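Part 2: Sorting the blocks by color

I like to do this right after setting up the table, while I still have coffee left. Set aside an evening if you own the big Tadden tub like I do (700 pieces, yikes!).

1. Put your bins along the sides and keep the middle clear for dumping.
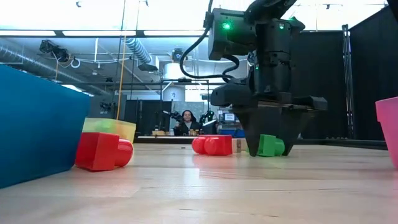

2. Tip out a small heap, one or two scoops at most. I once poured out the whole tub and gave up before dinner.

3. Pull the plain wood blocks first. They're easy to spot and they go in their own bin.
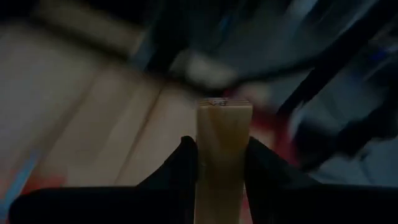

Photo: Ratih Kwok

Note: I pencil a mark on the end of some of mine so I know which set they came from. Totally optional.

4. Now the plastic bricks, one color at a time.
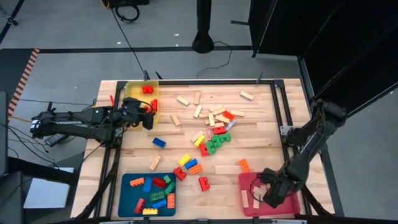

Caution: don't stack bins that are full. Mine slid off the shelf in June and I was finding bricks under the couch for weeks!

5. Two colors can share a bin if you run short.

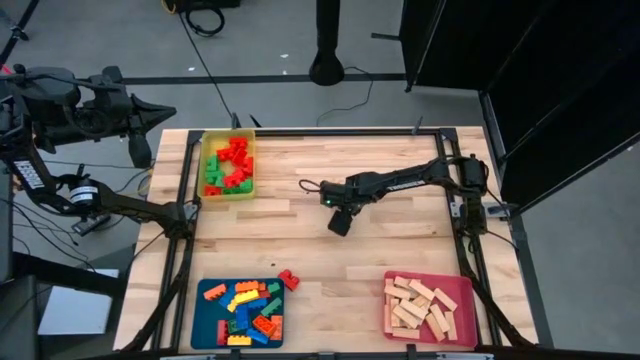

6. Wipe down the table, then go on to Part 3 for labels.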